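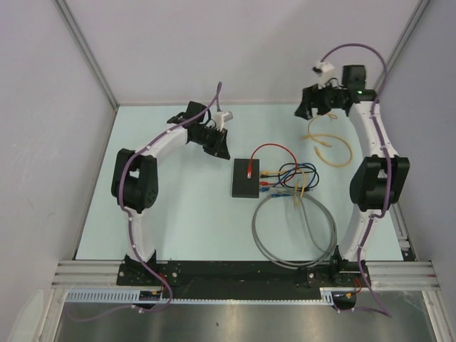 Open Day at the Gretora Automation Laboratory

11 October 2026
By Sarmīte Org, Member Services

Print this item | E-mail this item

The Gretora Automation Laboratory received 84 visitors at its autumn open day, the second such event since the laboratory moved to its present building in March. Members of the association, students from two technical colleges and staff from several local employers were given the opportunity to observe current projects and to speak with the engineers responsible for them.

The morning opened with a short address by Baiba Bite, head of the laboratory. Ms. Bite reviewed the work of the past year and thanked the association for its support in fitting out the ground floor. She noted that most of the questions the laboratory receives from employers concern small, irregular tasks that are still carried out by hand, and that cable handling is named more often than any other.

The main demonstration was therefore given over to the Iretti project, which studies how a pair of robot arms can work with network equipment and loose cables. The two arms share a single enclosed work surface, and each carries its own gripper. Visitors were admitted to the viewing area in small groups, and each session lasted approximately twenty minutes.

Cables present a difficulty that rigid parts do not. A metal bracket keeps its shape when it is picked up, and its position can be worked out in advance. A cable bends, twists and springs back, and two cables of the same length seldom lie on a table in the same way. The engineers explained that the project team sets out cables of different colors so that observers, as well as the software, can tell one run from another when several of them cross.

A second part of the session dealt with the handling of flat equipment. The use of two arms allows one gripper to hold an item at an angle while the other approaches it from the opposite side. The arms must then work very near to each other, and much of the planning software is concerned with keeping them apart.
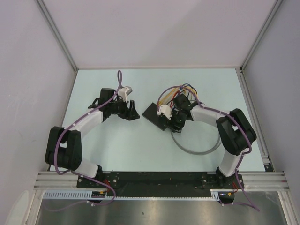
Several visitors asked how the arms are kept from pulling on their own wiring. The engineers replied that the cable on each arm is clipped along its length, with enough slack left near the wrist for the gripper to turn. The routing has been changed more than once, and the team expects to change it again before the project ends.

The project has recorded 756 practice sessions to date. The target set out in the project plan is 3000, and Ms. Bite stated that the laboratory expects to reach it during the next funding period. Each session is reviewed by a member of staff, who notes where a grip was lost or a cable was caught, and these notes are kept with the recording. Employers who attended were interested in this part of the work, and a summary of the review method will be sent to those who left their details at the desk.

Following the demonstrations, visitors were invited to the upstairs meeting room, where representatives of Zarotis and Šimkus spoke on training needs in the maintenance of automated equipment. The Zarotis presentation described an apprenticeship now in its first year, under which trainees spend one day each week on electrical work and fault finding. The Šimkus presentation dealt with the retraining of experienced staff – a subject on which there was a good deal of discussion, and the session ran past its scheduled close. Copies of both sets of slides may be requested from the association office.

Members who were unable to attend may apply for a place on a smaller guided visit, to be held at the laboratory in March. Places are limited and will be given in order of application, with preference to members who have not visited before. Applicants should state their membership number and any access needs. The laboratory asks that visitors wear closed shoes and leave large bags at the front desk. Photography is allowed in the viewing area but not in the workshop.

The association wishes to thank Ms. Bite and the staff of the laboratory for their time and hospitality. Comments on the open day should be addressed to Member Services and will be passed on to the laboratory in full.

Print this item | E-mail this item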